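Kumeck Collection opens its new works on paper rooms in Aswood

Aswood, November 11, 2025

The Kumeck Collection has opened two new rooms for its works on paper, and we are delighted to be able to share them at last! The rooms are on the upper floor of our building in Aswood and give a proper home to drawings, etchings and woodcuts that have spent most of their lives in drawers.

The collection now holds 3,491 works, of which 2,556 are on paper. Until this month we could show only a handful of these at once, on a single wall beside the stairs. The opening display has 90 of them, and nearly all are on view for the first time.

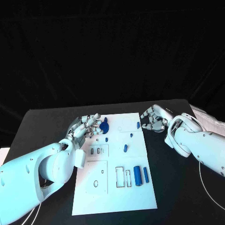
A white robotic hand holding a blue round part over a white board.

Visitors who know us for our paintings will find plenty to surprise them. The first room is given over to landscape, with a long run of river views in ink and wash, and a set of tiny etchings of farm gates that our staff have become very fond of. The second room turns to lettering and the printed page. It includes alphabets, trial proofs, bookplates and a large group of woodcut posters, some still with the printer's pencil notes in the margin.

The display also brings in 20 sheets from the Rengifo gift, which came to us in May. The gift is strong in aquatints and in studies of hands, trees and roof lines, and it fills a gap we had wanted to fill for years. We are very grateful for it, and the remaining sheets will go on show as they are mounted.

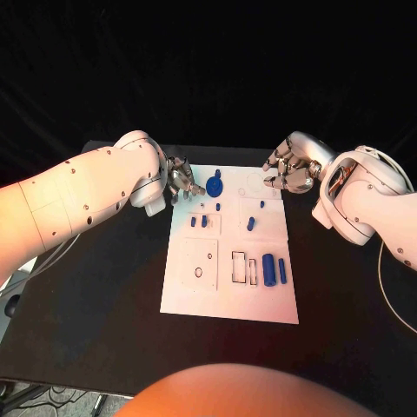

Two robot arms above a white board with blue parts, against a black curtain.

Works on paper fade easily, so the lighting is kept low and the hang will change every four months. That means there will always be something new to see (and a good reason to come back). Large-print labels are available at the door, and there are magnifying glasses to borrow for the smaller prints.

Alongside the opening we are publishing Drilivar, an illustrated guide to the prints and drawings, in a first printing of 1,000 copies. It takes its name from the earliest sketchbook in the collection and reproduces that book in full, stains and all. Copies can be bought at the front desk.

Entry to the new rooms is included with general admission. School and college groups are very welcome and should book ahead through the front desk, where requests to see works not on display can also be made.

ENDS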